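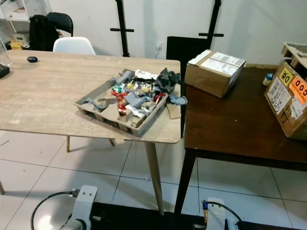 Chore testers wanted – Flindaline household trials, October

Can a machine clear up after people yet? Sometimes, slowly. We want better answers and are looking for 42 adults to help us get them.

You will do ordinary jobs at your usual pace: sorting scraps into boxes, clearing tables, sweeping and mopping tiled floors. Our robots then attempt the same jobs, and you score the results on a short form. No technical background is needed.

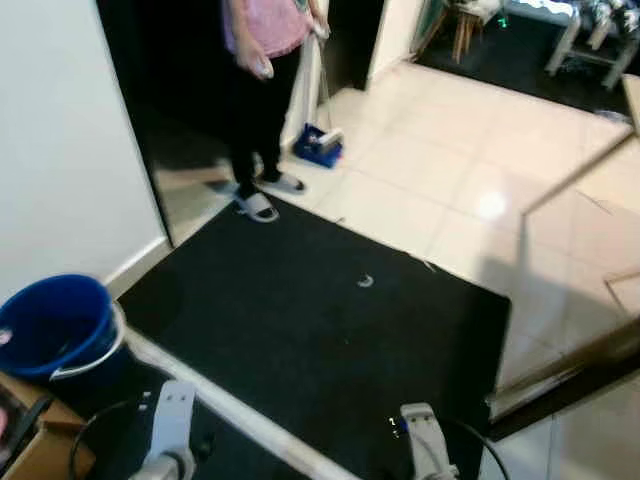

Floors are still the hardest part of the trial. A robot that copes with open tiles may do badly at a doorway. A big black doormat with a small pale fragment lying on it is a fair test, and so is a bucket standing nearby. We need people who will say plainly when a job has been done badly.

Sorting is going better, though mixed rubbish is slow work.

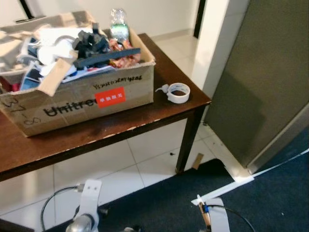

Soft things and torn card cause most of the wrong picks, and your scores will help us decide what to work on next.

Each tester attends two sessions of 60 minutes. You must be 18 or over and able to stand and bend comfortably. Wear flat shoes. Tea and travel costs are covered, and you will be paid after the second session.

To apply, write to Lucimara Assunção at the Flindaline office by 22nd August, saying which chores you do most often at home. Questions about access go to Rogério Frota.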